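Riromside 1.9 patch: offline mode gone?

Board: General Discussion > PC and Console

tadpole_jim
Posted 5th September, 9:14 am

Downloaded the 1.9 update last night and the "Play Offline" button is missing from the main menu. I checked the patch notes twice and there is no mention of it. My save from March still loads, but only after it signs me in to the Tadau launcher. Is anyone else seeing this, or is my install broken?

hefin_ellis
9:31 am

Same on my end. I pulled the network cable to test it and got error 625 at the title screen. Plugged it back in and the error went away. I don't think it's your install.

Marrowgate
9:40 am

It's in the patch notes, just worded badly. Under Accounts it says "session handling has been unified." That means one login path for everybody.

tadpole_jim
9:52 am

That is not what unified means to a person who bought a farming game to play on a train.

Marrowgate
9:58 am

I didn't say I liked it. I said it was in the notes.

kyuri_r
10:20 am

I'm on console and I still have the offline option. Version number in the corner is 1.9.4, if that helps. The PC build might be behind.

While we're waiting, the shop added plush charms for your house shelf, 893 coins each. Too much for me. I have real ones anyway.

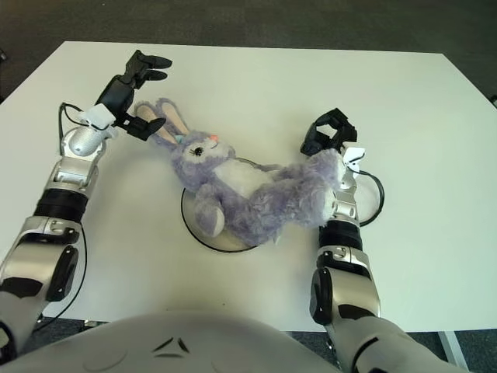
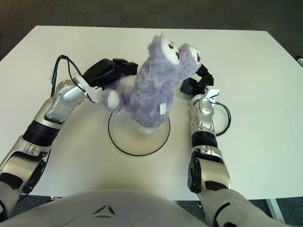
Back to the patch, has anyone on PC tried rolling back? The old launcher used to let you pick a previous version under Properties. I don't know if that survived the update.

hefin_ellis
10:33 am

Tried it just now. The list is there but 1.8 is grayed out.

zinash_d
10:47 am

You can get it back if you have the Gesis edition from the disc. Install from the disc, don't let it patch, and start the game from the folder instead of the launcher. Your farm will load as long as it was last saved in 1.8. Mine was and it took 25 minutes start to finish.

Copy your save folder somewhere else first.

tadpole_jim
11:02 am

I have the download version, so no disc. And I already saved in 1.9 before I noticed. Thanks though.

Ansah_main
11:15 am

I think people are making too much of this. Co-op never worked right when half the players were on offline saves. Animals disappeared, the market reset, and support couldn't do anything about it. If everyone signs in, that gets fixed. I've played three sessions since the patch and haven't lost a single goat.

hefin_ellis
11:21 am

I don't play co-op. I've never played co-op. Why does my game need to sign in so that yours keeps its goats?

Ansah_main
11:26 am

Because it's the same save format now – they'd have to keep two of them going otherwise.

zinash_d
11:34 am

They kept two going for more than 4 years.

Kevin Madigan (moderator)
12:05 pm

Merged two other threads into this one. Please keep it civil. I've asked the developers whether the PC change is intended and whether 1.9.4 is coming to PC. I don't have an answer yet. If you get error 625 with a working connection, post your launcher version so I can pass it along.

tadpole_jim
12:18 pm

Launcher 3.2 here. Error only shows with the cable out.

rzein
1:40 pm

Launcher 3.1, and I get 625 with the connection up. Wi-Fi is fine in everything else. Restarting the launcher clears it until the next time I quit the game.

Kevin Madigan (moderator)
1:49 pm

Thanks, rzein. Added to the report.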